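19 Jul 2025

Laboratory diary, Funholm station, Olham project

The morning was given to the calibration check, which both arms passed without adjustment. The left shoulder had drifted slightly during the April series and was corrected then. It has held its zero since. The log from the overnight idle run was copied to the Mandia server before work began, and the disk on the station was cleared.

The purpose of the present series is to settle a question left open in the spring report. The Olham policy is trained on demonstrations given by an operator through the leader arms. In the spring we found that adding more demonstrations of the same tidying task improved the result up to a point and then stopped helping. The report proposed that variety in the starting layout matters more than the number of demonstrations. The objection raised at review was fair: the two had been changed together, and the effect of one could not be separated from the other.

The new series keeps the number fixed. Each condition receives 200 demonstrations. In the first condition the objects start from 3 set layouts, used in rotation. In the second, every demonstration starts from a different layout, drawn in advance by a script and placed by hand from a printed sheet. The evaluation is the same for both: 100 trials on layouts that neither condition has seen, scored by a person who is not told which policy is running.

Recording for the second condition continued until the midday break. The sheets call for the bin to be placed first, then the items to be discarded, then the items that are to stay on the table. This order is slower than the one used in April but gives fewer placement errors, and it has been adopted for the rest of the series. 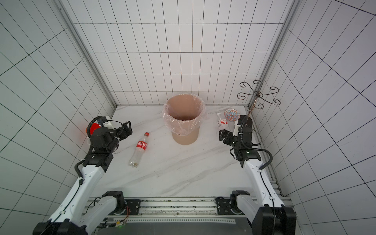
Second condition, both grippers over the table; bottles, lined bin, patterned bowl and wire stand.

The transparent bottle remains the hardest item. The Declercq method, which we follow for the vision part, was developed on solid, matte objects, and its estimate of the grasp point becomes unsteady where the tabletop shows through the plastic. The policy trained on the set layouts deals with this by going to the place where the bottle usually lies. That works well enough in its own layouts. When the bottle was moved by a hand's width in an informal check, the gripper closed beside it and the arm carried on to the bin with nothing held. The score sheet now has a separate column for this kind of failure, as it was previously entered under "dropped" and the two should be kept apart.

After the break the first partial model for the second condition was loaded and given a short run. It is too early to report a score. The approach to the bottle was slower, with small corrections near the end, and on two occasions the arm backed off and tried again. We did not see this behavior in the spring. It may come from the demonstrations themselves, in which the operator also corrects more often when the layout is unfamiliar. If so, the gain should not be credited to variety alone, and the analysis plan has been amended to record the number of corrections in each demonstration.

Episode 1753 was removed from the set. The operator had released the leader arm before the end signal, and the last part of the motion is not usable. It will be recorded again from the same sheet.

Remaining for the next session: complete the second condition, repeat the calibration check, and send the amended plan to Mandia - with the old version attached, so that the change is on record.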